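Supplement Shelf Checklist – Stekenska Health Store, back stock and front display
Date: March 2, 2018
Checked by: Vitalii Sirko

1. Lot number and expiration date readable on every bottle
Pass, mostly. Two bottles of Skudo green tea extract have a date printed over the barcode over the lot number. I read it with a flashlight and optimism. Pulled.

2. Safety seals in place
Fail. Four tubs of Dumosico fiber powder have seals that lift with a fingernail. Back to the supplier.

3. Serving size matches front label
Fail. The front of the Mendonça magnesium says one thing in large friendly letters. The back says a serving is four tablets, in letters for ants. Not illegal as far as I know, but put the shelf card up so customers stop calling.

4. No disease claims on our own signs
Fail. Someone wrote "melts belly fat" on the Skudo card in December and it is still there. Take it down. The bottle itself only promises to "support your goals," whatever yours are.

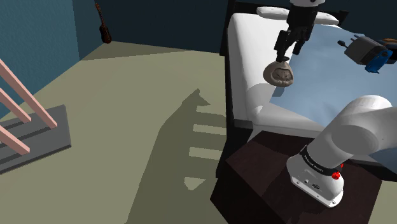 Marta read item 4 and wants it noted that the card went up before she took over the aisle, that she has asked twice for a new one, and that the goals line is worse.

Noted. New card by the end of the week – plain wording, name and price.

5. Allergen statement visible
Pass. Soy and shellfish are listed where they should be. The glucosamine had been shelved next to the vegan sign. Moved.

6. Storage temperature
Pass at the front. The back shelf sits over the heater, and the fish oil softgels have become one softgel. Discard, and keep that shelf for things that don't melt.

7. Iron products in child-resistant packaging
Pass. Adult-resistant too. I gave up on the second one.

8. Stock count against the system
System says 2,607 units. The shelves disagree. Recount before the next order goes out.

Recheck items 2, 4 and 8 at the next visit.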